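Posted in: Politics & Public Life > Speeches and Debates

How do I get a wrong statement by a council candidate corrected before the runoff?

Asked by Prikeo, Dec 18, 2020

Hi everyone, and thanks in advance for reading, because I know I tend to go on a bit. I live in Kondbridge, where we have a runoff for the district council seat coming up, and I watched the candidate forum online from start to finish (yes, all of it, with a pot of coffee). Near the end one of the candidates said the town had "handed over" 68 acres of park land to a developer without a vote. I nearly spilled the coffee. It was a lease, it covered the parking area and the old ball field, and there was a vote. I was sitting in the room for it!

Now, I'm perfectly willing to believe it was a slip. It was late, everybody had been talking for two hours, and I've called my own children by the dog's name. But the clip is going around the neighborhood pages and people are repeating it as fact, and the candidate hasn't said a word about it. I wrote a polite comment under the video and it got buried in no time.

So what I'd like to know is this. Is there anyone whose job it is to correct something like that? Does the group that ran the forum have to add a note? And if I write to the candidate, is there a way to do it so that it gets read and doesn't sound like it came from the other side? I'm not working for either campaign and would just like people to vote on the right facts.

Gündoğdu_reads

Hello Prikeo, and good for you for sitting through the whole thing. I've gone through something very like this, so let me tell you what I learned, and forgive me if some of it is obvious.

First, as far as I know there is no referee. A candidate can misstate something at a forum and, in most places, no office is going to step in and fix it. Election offices look after ballots, deadlines and filings, and they'll usually tell you (very kindly, in my case) that what's said in a speech is outside what they do. So I wouldn't spend your energy there.

The forum host is a better bet. They probably don't have to add anything, but many of them care about being seen as fair, and a short note under a video costs them very little. Write to them with the exact time in the recording, the exact words, and a link to the minutes of the meeting where the lease was approved. Three or four lines is plenty. I once sent a host a letter of 2000 words and I'm fairly sure not one person got to the end of it – my second try was a single paragraph, and the note went up.
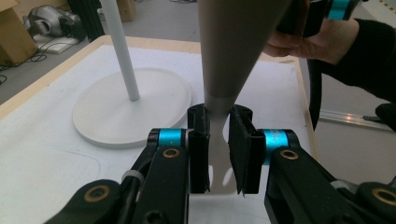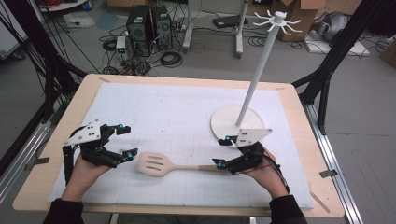
Protora: I'd go to the candidate before the host, personally. Most people would like the chance to fix their own mistake, and if a note shows up under the video before they've heard a word from you, they're going to dig in. Call the campaign number if there is one. I did that in March over a wrong figure on a flyer, and the person who picked up simply said oh dear, thank you, and the next batch had it right. If you only have an email address, put the subject in plain words, something like "Park lease vote, correction," and leave out anything about how shocked you were. Also leave out who you're voting for, even if it's them.

One more thing on the facts themselves. Before you send anything, check whether the 68 acres is the whole park or only the leased part. If the candidate got the word "lease" wrong but the number right, you want to say so. People trust a correction a lot more when it gives credit for the bit that was right.

Gündoğdu_reads

That's fair about going to the candidate first, and I'd do it that way around too if there's time. With a runoff I'd give them two days and then write to the host.

I forgot to mention the local paper. Ours takes letters up to 300 words and prints nearly all of them around election time. Stick to what was said, what the minutes say, and where anyone can look it up.

kb_resident_2835

they all do it, you can't fix it. just vote

Prikeo

Thank you both so much, this is more help than I'd hoped for! I went back to the minutes and I'm glad I did – the 68 acres is the entire park, and the lease is for a much smaller piece, so both the word and the number were off. I also found that the vote was split, which I had completely forgotten, and I'll put that in because it seems only right.

I've written to the campaign this afternoon, five sentences, no coffee stories. If I haven't heard by the time two days are up I'll send the same thing to the forum people. Does anyone know if the paper wants a street address with the letter, or is the name of the town enough?

Gündoğdu_reads

Ours asks for a full address and a phone number so they can check it's really you, but they only print the name and town. Look at the bottom of the letters page, it's usually in the small type there.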